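The Trouble With Rings
From the Odoi Book of Ordinary Shapes, for readers of seven and up

A ring is a peculiar thing to own. Most of it is edge, and the middle is missing. If you bought a cake and found the middle missing you would complain, but people have been perfectly content with rings for thousands of years.

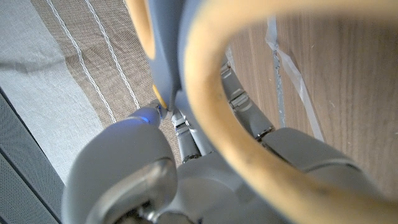
Let's start with the hole, as it does a lot of the work and gets none of the credit. A hole lets you put a ring over something, such as a peg, a post, or your little brother (ask first). It lets you hang the ring on a hook. It gives your fingers somewhere to go when you pick the thing up. A solid disc of the same size is a lot harder to carry, as you'll know if you have ever tried to lift a dinner plate that was lying flat on the table.

The hole also saves on stuff. Whoever makes a ring can leave out the whole middle, so the ring is lighter than a disc and uses less material. Bath toys, curtain rings and the rubber seal on a jam jar all do this. Doughnuts do it too, and still charge you full price.

Why is it round?

You could have a square ring. It would work, in a sulky sort of way. The trouble is the corners. When you bend or squeeze something with sharp corners, the strain tends to gather there, and that is often where a crack begins. A round ring has no corners, so the strain has to spread itself out.

Round things also don't mind which way up they are. Drop a square loop over a square post and you must line up all the corners. Drop a round loop over a round post and you can be as careless as you like.

And a ring rolls. This is useful if you want a hoop, and a nuisance if you want it to stay on the shelf. In 1870 a child might have bowled a hoop down the street with a stick and thought it a fine afternoon. You may feel that you have better things to do. Try it before you decide.

Thick or thin?

Hold a thin ring, like a bangle, and then a fat one. The fat one is usually easier to grip because there is more of it to hold. A flat, wide band is different again. It can stand up on its edge like a little wall, and it stays there until somebody sneezes.

At the Usteo toy library there is a drawer with 127 rings in it, sorted by size. A sign asks visitors to put them back in the right place. They don't.

Something to try

Cut a long strip of paper and tape the ends together to make a ring. Stand it on its edge and lay a small book on top. Now fold another strip the same size into a square and do the same. Which one squashes first? Use a heavier book and try again. Write down what happens, even if it isn't what you expected.

Then look for rings at home. One class at the Clesto school found 19 before lunch, and argued for most of the afternoon over whether a sock with a hole in the toe should be number twenty.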